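Workshop > Bench and Table > Small Parts > The White Board Method

Search tips Enter a word Go

How to keep small parts in order with a white board

In my home I have one small room for the workshop, and in this room one table. On this table I repair toys, clocks, a coffee grinder, the drawer of the sewing machine, and everything which my family brings to me in a plastic bag with the words "it has more pieces than before." For many years I lost parts. I lost them on the floor, in my sleeve, and one time in a cup of tea. Then I began to work on a white board with printed outlines, and now I lose much less. On this page I write down how I do it, so maybe it helps also you.

Why a dark table alone is not enough

A dark table top is nice to work on. It does not reflect the lamp into your eyes, and you don't see each scratch. But a dark table eats small dark things. A gray peg on a black surface is almost the same as no peg. If the surface has some texture, it is better for holding the parts from rolling, but worse for finding them, because the eye gets tired from the pattern.

So I keep my dark table and I put a white board in the middle. The dark part is for hands, tools and elbows. The white part is only for pieces. This is the most important rule of the page and I repeat it to my children every week: no tools on the white. If a screwdriver lies on the board, one day it will push a piece over the edge.

Choosing the board

You don't need to buy something special. I tried three kinds.

The first was a kitchen cutting board, white plastic. It is good and heavy, but the new ones are slippery and a ball bearing runs away on them like on ice. I rubbed it with fine sandpaper, in circles, and after that it was much better. Wash it well after the sanding.

The second was a piece of shelf that stayed over from the bathroom. It worked, but it was too thick, and my wrists were bent the whole evening.

The third is the Fendgate bench sheet, which I use until today. It is thin, white, a little bit rough, and I can tape a printed paper on it. Any similar sheet will do the same job. Look for a surface which is slightly textured and not shiny. Lay it the long way, from you to the back of the table, and not from left to right. Then both arms can come from the sides, and the finished pieces can move up to the far end, where your sleeves don't touch them.

Printing the outlines

An outline is only the shape of the part, drawn in its real size, in the place where the part should wait. You can draw it by hand. Put the part on paper, go around it with a sharp pencil, and then make the line darker with a pen. If you have a printer with a scanner, put the parts directly on the glass, cover them with a white towel, and scan. Print at 100 percent size. Check with one part before you print everything, for the printer likes to make the page smaller and doesn't tell you.

Leave a space of two fingers between the outlines. In the beginning I made them close together to save paper, and each time I picked up one piece I pushed its neighbor.

I don't write long names on the outlines. A number is enough, and the number follows the order of the assembly. What comes first lies nearest to me. 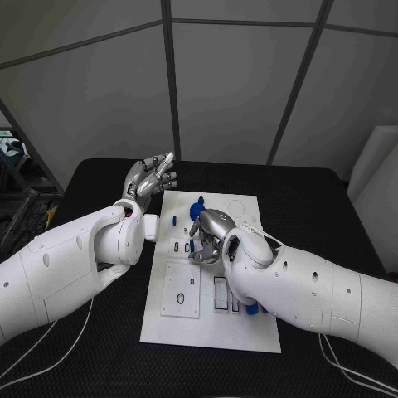

Gear with its stem near the far end of the board, small blue pieces and gray peg waiting closer.

Parts which can stand should stand. A small block that stands up is easy to take with two fingers, from above, and you see it also from the side. A block which lies flat must be scratched up with the nail, and then it jumps. The same with gears: if the gear has a stem, put it with the stem up, so the stem is your handle. Pegs are the difficult ones. A peg that doesn't want to stand can go in a little ring of putty, or in a hole which you make in a piece of eraser.

Taking the pieces with the hand

It sounds strange to give advice about how to take a thing, but I broke enough small teeth from gears to think it is useful.

Come down to the part from above, with the fingers curled, and not with the flat hand from the side. With the flat hand you sweep the whole board. Keep one hand low and working, and the other hand up and open, away from the pieces, until you need it. When two hands work low at the same moment, one of them makes a mistake.

Rest the side of the wrist on the table if you can. My hands shake a little in the evening and this helps me more than the expensive tweezers.

If you use tweezers, take plastic ones for plastic parts. Metal ones leave marks, and they shoot the peg across the room. The Cukgate set is what I have, the one with the wide tips. The narrow tips I gave away.

Colors

If you can choose the parts, for example for a game for children or for a jig that you print yourself, choose a strong color. Blue is very good on white, also in bad light. Red is good too. Yellow I don't recommend, in the evening under a warm lamp it disappears. Gray is in the middle. I see it on white, but I must look for it, so the gray parts always get the thickest outline.

For metal parts which you cannot color, put a small dot of nail polish on the side that will be hidden.

The light

One lamp from the left and one from the right, both low. One strong lamp from above makes your hand throw a shadow exactly on the piece which you want to take. I used a single ceiling lamp until December of last year and now I don't understand how.

When the work must wait

Often I cannot finish in one evening. Then I do like this:

- I look at the board and every outline must have its part, or the part is already in the object.
- I put a deep baking tray upside down over the board. The Urkel one fits mine, but measure yours.
- On the tray I put a note with the next step. Only the next one. In the morning I don't read long notes.

Don't carry the board to another room with the parts on it. I know that you will try it. If you must carry it, take the standing parts off first and put them in a cup.

If a piece falls anyway

Stop and don't move the feet. Listen, because a piece that rolls tells you the direction. Then take a flashlight, put it on the floor so that the light goes flat over it, and look for the long shadow. In this way I found a spring of 3 millimeters behind the radiator. When there is carpet, put a thin stocking over the tube of the vacuum cleaner and go slowly, and the piece stays on the stocking.

Cleaning the board

Warm water, a drop of dish soap, a soft brush. A textured board keeps the dirt in the small holes, so a cloth alone is not enough. Grease from old gears goes away with a little alcohol, but try it in the corner first. Let the board dry standing up. Don't put the paper on it while it is wet, the outlines will swim and then you must print again.

The tape leaves glue on the edges after some months. Rub it with cooking oil, wait ten minutes, and wash with soap.

Storing the printed sheets

I keep my outline sheets in a normal folder with clear pockets, one pocket for one object. In the pocket goes also a small bag with the spare parts. By now I have 50 sheets, and the coffee grinder is the most used, it comes back to my table each spring. For the folder I took a Bensaid with wide rings, and the narrow rings tear the pockets when the bags are thick.

Write on the sheet the date when you last used it and what was missing. Mine for the sewing machine says: "washer, ask at the shop," and it has said this for a long time.

Last changed 2020-05-20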